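3.2 Compaction of the base course

The test strip at the Pridwood yard was built on a silty clay subgrade that had been stripped of topsoil and proof-rolled before any stone was placed. Crushed limestone was spread in 2 lifts and compacted with a smooth drum vibratory roller. Each lift was 200 mm thick before rolling. Water was added by spray bar when the stone fell below the target moisture content, and the surface was left to drain overnight before density readings were taken.

Density was measured with a nuclear gauge at 254 points along the strip. Readings near the edges were lower than those along the centerline, as Kaczmarczyk also found for unconfined gravel shoulders. The difference was larger in the upper lift. Extra roller passes at the edge closed part of the gap but also broke down some of the coarser stone, and the practice was stopped after the first section. The remaining edges were held with a temporary timber form during rolling. 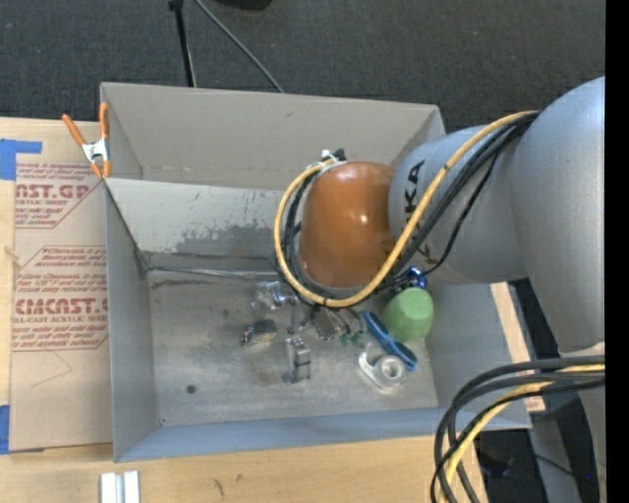
Figure 4. Open-topped gray metal bin beside a light wooden tabletop, with the robot arm reaching in from the right.

3.3 Asphalt surface course

A dense-graded mix from the Farkitz plant was laid over the base in August. The tack coat was applied in the early morning and allowed to break before paving began. Mat temperature was read behind the screed and again before the final roller pass. Sections where the paver had stopped to wait for trucks cooled unevenly, and cores from these sections had higher air voids.

In total, 354 cores and loose samples were returned to the laboratory. Samples with visible damage from handling were set aside and do not appear in the results. The Prukus method was used to estimate stiffness from the remaining cores, with the base density at the nearest gauge point entered as a fixed value. Where a core fell midway between gauge points, the lower reading was used. The resulting stiffness values are given by section in Table 5.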